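Courses > Building Services > Student Project Reports > Room Acoustics

Print this page | E-mail this page

Reverberation Control in a Shared Workshop Room Using Low-Cost Absorbers

1. Background

The Dimitriou building was converted from storage to teaching use, and its ground-floor workshop kept the hard surfaces of the original space. The walls are painted block, the ceiling is bare concrete and the floor is sealed screed. Staff and students report that speech is hard to follow from the back benches. The project set out to measure the reverberation time of the room, compare it with the target given in the course handbook, and test whether absorbers made from recycled textile could bring it down at a cost the department would accept.

2. Method

Reverberation time was measured by the interrupted noise method. A loudspeaker was placed in one corner and driven with pink noise until the level in the room was steady, then switched off. The decay was recorded in octave bands from 125 Hz to 4 kHz at microphone positions spread over the working area. No position was closer than one meter to a wall. The ventilation was turned off during each run, and the doors were kept shut.

The decay curves did not cover a full 60 dB before reaching the background level. The T20 value was therefore used in all bands, taken from the part of the curve between 5 dB and 25 dB below the starting level and extrapolated.

A prediction was made in parallel with the Sabine equation. Surface areas were taken from the conversion drawings and absorption coefficients from the course tables. Furniture was entered as a single lumped area.

3. Absorber Panels

Two panel materials were compared. The first was a pressed cotton felt sold by Junance. The second was a mixed-fiber batt from Pemetti, which is less dense and needs a fabric cover. Both were cut to fit the same softwood subframe and fixed with an air gap of 40 mm behind the panel. The batt was 70 mm thick. The felt was supplied thinner and was doubled to match.

Panels were hung on the rear wall first, then on the side wall opposite the windows. The ceiling was left untreated because of the lighting tracks.

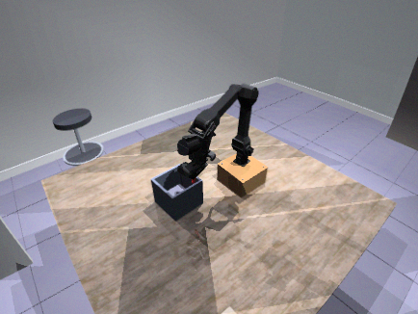

Figure 1. Rendered view: robot arm on a box pedestal, with the gripper in a dark navy bin.

4. Results

The untreated room was well above the handbook target in every band, with the longest decay at 500 Hz. With the felt panels in place, the decay fell clearly at 1 kHz and above. The change at 125 Hz was within the spread between microphone positions and cannot be claimed as an effect of the panels.

The batt performed better than the felt at 250 Hz and slightly worse at 4 kHz. The fabric cover is the likely cause of the second result, but it was not tested separately.

The Sabine prediction gave shorter times than those measured. The equation assumes a diffuse field, and in this room the absorption was concentrated on two walls. Sound traveling between floor and ceiling met almost no absorbing material.

5. Cost and Fixing

The batt was cheaper per square meter before covering. Once the fabric and the added labor were counted, the difference was small. The felt could be cut with a knife, while the batt shed fiber at the edges and had to be taped. Drolteck brackets were used for both types. They held well in the block wall but required a masonry drill.

6. Limitations

All measurements were made with the room unoccupied by a class, so the absorption of seated students is missing. Speech intelligibility was not measured directly. The low-frequency results are weak, and a longer averaging time would be needed before drawing anything from the 125 Hz band.

7. Further Work

The next group should treat part of the ceiling between the lighting tracks and repeat the T20 measurements at the same positions. A marked floor plan is stored with the raw data in the project folder. The fabric cover should be tested alone over an empty subframe.

Last updated: February

Print this page | E-mail this page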